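Cantero have changed their ginger cordial

24 May 2026

I have bought the Cantero ginger cordial for years, so I noticed the new bottle in the shop at Besotwood straight away. The label is now dark green and the word "ginger" runs up the side. It also says "new recipe" in small letters near the cap.

I don't mind a new label. The recipe is another matter, so I bought one and compared it with the last of my old bottle over a weekend.

The new one is less sharp. The old cordial had a proper burn at the back of the throat, even when made up weak. Now there is more lemon, and the ginger comes in late and goes quickly. It is also a bit sweeter, although the sugar on the back label is the same as before.

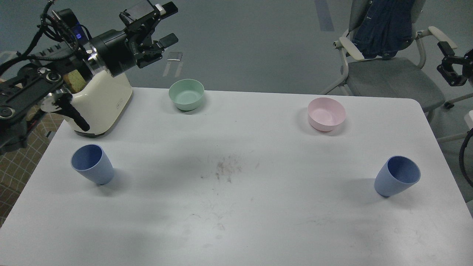
With fizzy water it does better. I used one part to four, as the bottle suggests, and it made a decent cold drink. Hot water didn't suit it at all - it tasted like a throat sweet.

The price has gone up by 40p. The bottle is the same size, which is something, as Vevotus made theirs smaller in November and kept quiet about it.

I wrote to Cantero to ask if the old recipe would stay on sale anywhere. They replied that it won't, and that shops will sell through what they have left. The Sonau farm shop still had a few on the bottom shelf when I went in, and I took two.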